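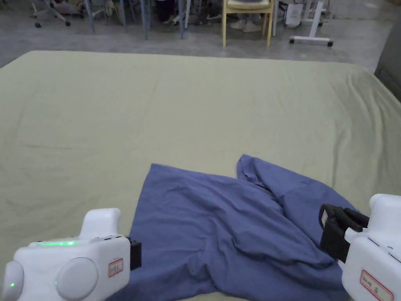 Folding long-sleeved cotton shirts on a soft surface: sleeves keep shifting

Posted in Laundry and Linen

I fold shirts on top of a bed. There is no table free at the height I need, and the bed is the only wide flat surface in the room. The shirts are plain blue cotton with long sleeves. The method I use is the usual one: shirt face down, one side folded in to the middle of the back, sleeve laid down along the fold, same for the other side, then the hem up in two stages.

The problem is at the sleeve step. When I pull the cuff to straighten the sleeve, the body of the shirt moves with it, and the panel I had already smoothed picks up diagonal creases running from the cuff toward the middle. If I smooth those out, the sleeve goes off line again. The finished stack is uneven, and the shirts come out with a hard crease across the back.

I have tried it directly on the mattress cover and with a sheet over the top. The sheet seems better for sliding but worse for creasing, as it has its own fold lines from storage. Shirts are taken from the line dry and are not ironed first. I usually do 16 in one go, so a method that takes several minutes each is no use to me.

Is there a better order of steps for a soft surface, or do I need a board?

Gellell

Torkar

The order of steps is fine. The creases come from pulling in one direction with nothing holding the other end. Cotton has very little stretch along the length of a sleeve, so tension at the cuff goes straight through the shoulder seam and into the body. On a hard table the same thing happens, but there you can press the body down with a forearm. On a mattress the surface gives under your arm and the cloth moves anyway.

Do the following:

1. Lay the shirt face down with the collar away from you. Fasten the top button, one in the middle and the last one. An open front lets the two panels slide over each other.

2. Take the shoulder seam in one hand and the cuff in the other. Pull lightly between those two points only. The body should stay slack while you do it. Set the sleeve down straight out to the side.

3. Repeat for the other sleeve before folding anything. Most people fold the first side and then straighten the second sleeve, which disturbs the first fold.

4. Smooth the back from the collar down to the hem with a flat hand. Do not smooth from side to side, as this pushes the sleeves out of place.

5. Fold the side in so the new edge runs from the middle of the shoulder to the hem. Turn the sleeve down so it lies parallel to that edge, with the cuff pointing at the hem. Repeat on the other side.

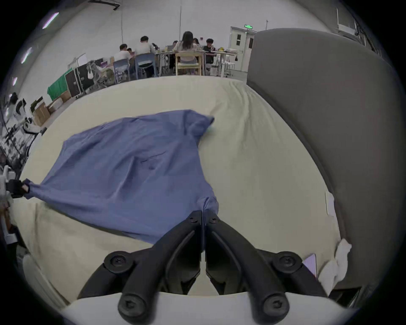
When turning the sleeve, hold it near the shoulder as well as at the cuff. If you grip only the cuff, the sleeve twists and you get a rope of cloth at the elbow that shows through the finished fold. A pinch of fabric between two fingertips also leaves a small peak, so use the flat of the fingers where you can.

6. Bring the hem up a third, then again to the collar. For shirts with a long tail, turn the tail up by 4 inches first so that the stack has an even thickness.

The hard crease across the back is a separate matter. It comes from pressing the last fold down on a soft base, where the middle of the shirt sinks and the fold closes too tightly. Leave that fold loose and let the weight of the stack do the pressing. I would not put more than 10 in one stack, or the bottom ones will crease regardless.

As for the sheet, keep it, but pull it tight at two opposite corners and tuck it under. A sheet that is only draped will travel with the shirt.

Mio Minami

Use a board. A piece of stiff cardboard 13 inches wide works for a men's medium. Put it between the shoulders, fold round it, slide it out.

Torkar

A board does fix the width. It does not help with the sleeves moving, as they have to be straight before the board goes on. Steps 2 to 4 still apply.

Ogura

i just hang mine. no creases. if you have the closet space that is less work than any of this

Gellell

Thanks. Straightening both sleeves first has made most of the difference. The second side no longer pulls the first one out. I also tucked the sheet, and the old fold lines in it do not seem to transfer when it is tight.

Hanging is not possible here, as the closet is full of winter coats until spring. I will cut a board from the next box that comes in and try it on the larger sizes.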